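Antifouling and other July jobs

July 9, 2021

We finally got the boat back in the water, ten weeks later than planned. The yard at Mindthorpe had a queue for the hoist that went back to spring, and I didn't push for an earlier slot as the stern gland hadn't turned up.

She is a Lamrani 29, a long-keeled motor cruiser with a single diesel and a wheelhouse that leaks at the port window. I have owned her for six seasons. The engine hours stood at 3,805 when I turned the key last week, and it started on the second go.

The yard bill came to £1,828. That covers the lift, pressure wash, blocking off, winter storage and the new gland fitted. I did the antifouling myself, two coats, with a third along the waterline where the weed gets hold. Last year I used a cheaper paint and by September there was a beard on the rudder, so I have gone back to the hard stuff.

I also replaced both anodes. The old ones had less left on them than I expected. A man on the next mooring thinks there is stray current from the pontoon supply, and I will check that with a meter when I get a calm morning.

The first trip was down to Dunotska Creek and back. We left an hour before high water, had the tide under us all the way to the bar and anchored in three metres for lunch. She made seven knots at 2,000 revs, half a knot better than at the end of last season. The gland dripped a bit at first and had settled by the time we picked up the buoy.

Fuel is the thing I am watching. I put in 200 litres before we went and I'll dip the tank after each run this summer.
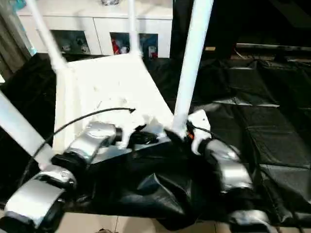

How often should you change the oil on an old diesel like mine?

Once a season or every 100 hours, whichever comes first, and I do mine in autumn so that the dirty oil doesn't sit in the engine all winter.

Still to do: the port window, the bilge float switch, and the Bruvonari plotter, which loses its position whenever the fridge cuts in. I suspect the earth. If the weather holds we'll try for the islands at the end of the month.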